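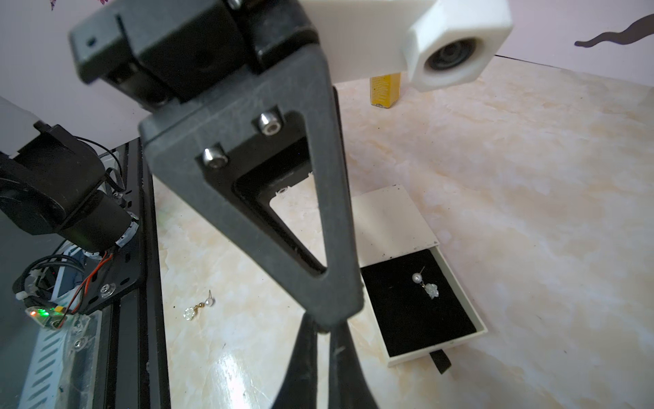 The Pink Corner

Posted August 2, 2026 | Gallery: Rooms and Parts of Rooms | 268 views

I have wanted a pink kitchen ever since I was old enough to be told no. What I have now is a pink corner, which is a kitchen in the sense that it has a toaster. It has three walls, a marble pattern underfoot (undercounter? the vocabulary gets strange at this size) and more trees than most public parks in Dorkstead.

The wallpaper came first. The pattern is called Catine and I carried a sample of it in my bag for the better part of a winter, holding it up against other people's curtains. It has dark twisting trunks and big loose leaves, and when you get close the leaves are filled in with checks and florals and swirls, as if somebody had a scrap bag to use up before the end of the month. Then there are the butterflies. I was firmly against the butterflies. I now say good morning to them.

Hanging it took a weekend and most of my good nature. The instructions said to begin in a corner with a true vertical. I do not own a true vertical. I began in a corner with a hopeful one and worked outward from there, and the tree on the back wall came out so well that I made everyone who visited in October stand in front of it until they said something.

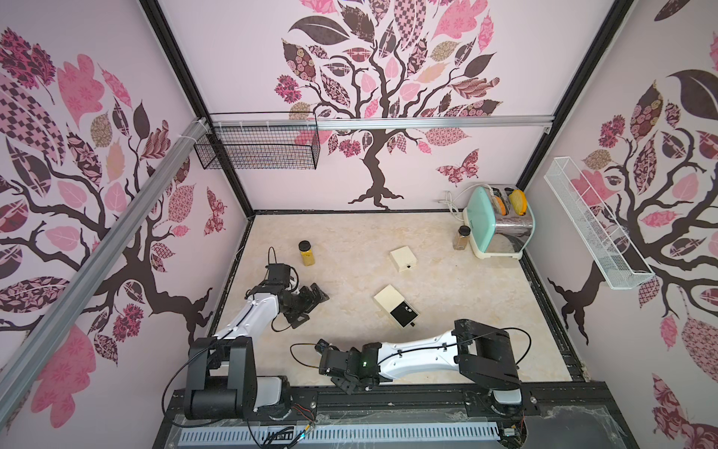 The whole corner, with the toaster at the back right and Catine on all three walls.

About that toaster. I went in for a white one. White goes with everything, I had told myself in the car, and white was 16 dollars cheaper. I came home with mint green on a cream base with shiny sides, and I have had no regrets apart from the shininess, which shows every fingerprint I have ever made. It's a two-slot model. I've read that serious households need four. We are not a serious household.

Mint against pink was supposed to be a mistake, according to the Tisora color wheel I keep in a drawer for emergencies. The wheel suggests taupe. The wheel suggests taupe for almost everything, and I've begun to wonder what happened to it.

The marble is a pattern, and I'll say so before anyone writes in. Real marble was discussed. A quote was obtained. The quote was read aloud in a funny voice and put away. Cream and beige with soft yellow veins does me perfectly well, and it's very forgiving of crumbs, which blend right into the veining and can be left there until company is expected. What it doesn't forgive is a lamp. Get the light wrong and you have a glare you could read a newspaper by.

Next come the baskets, a black wire one on the back rail and a long white one on the right wall. I bought them to put things in. Everybody who sells baskets shows them full of lemons, or linen, or one perfect loaf, and I had plans along those lines. The lemons never looked like the lemons in the catalog. I've since decided that a basket is a kind of wall decoration with potential.
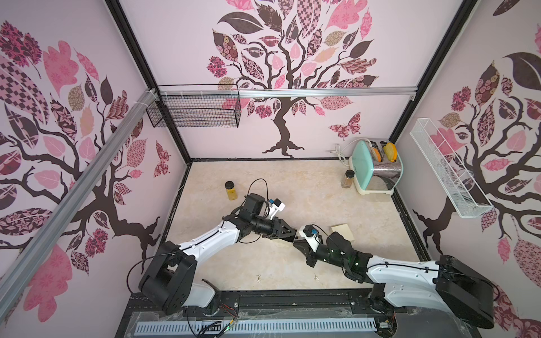 The white one went up at an angle. I could straighten it, and I've had the screwdriver out for that exact purpose twice, and both times I ended up making toast.

Jars, then. There's a tall one with a black lid for the yellow stuff and a little one for the brown spice, and before you ask, no, they don't have labels. I bought labels. They were Poduval labels, a very nice cream, and I lost them somewhere in the process of getting organized. The system since then has been to take the lid off and sniff, and it has let me down only once, in a rice pudding.

The corner has also turned into the spot where small things get set down. It starts with an earring, a pearl one with a clear flower charm on a gold link, left out for a minute beside the white jewelry box with the lid open. After that there are clips, and little boxes, and a square of pale wood that I'm sure belongs to something. I clear it all away and feel marvelous for an afternoon.

Still on the list: a hook for the dish towel I haven't bought, something to hide the toaster cord, and a decision about lemons. Comments are open. Please be kind about the butterflies.

More in this gallery: The Narrow Hall, The Stairs With the Bad Carpet, Porch (Before)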